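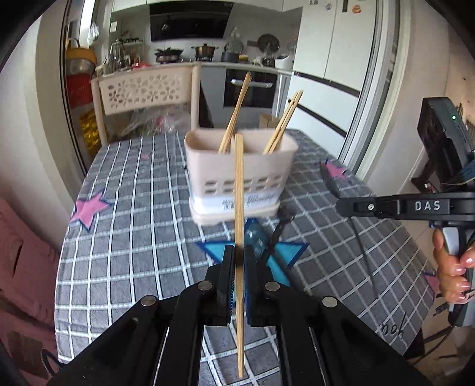

Drying wooden utensils: what's worth the bother

Every few months somebody tells me to boil my wooden spoons. I tried it in January. The water went brown, the spoons came out fuzzy, and I had to sand two of them. I won't be doing it again.

Most of the advice is like that. Lemon and salt? Smells nice for a day. Rubbing with Flosska oil every week -- 17 dollars a bottle -- did no more for my cutting board than plain mineral oil.

What I do keep up:

Wash by hand, soon after eating. Skip the soaking.

Towel off, then stand things up with space between them. A packed holder dries slowly, vents or no vents.

Empty the holder now and then and scrub the bottom. Mine had a gray ring I'd rather forget.

Throw out anything split or sour-smelling. No oil fixes that, whatever the label says.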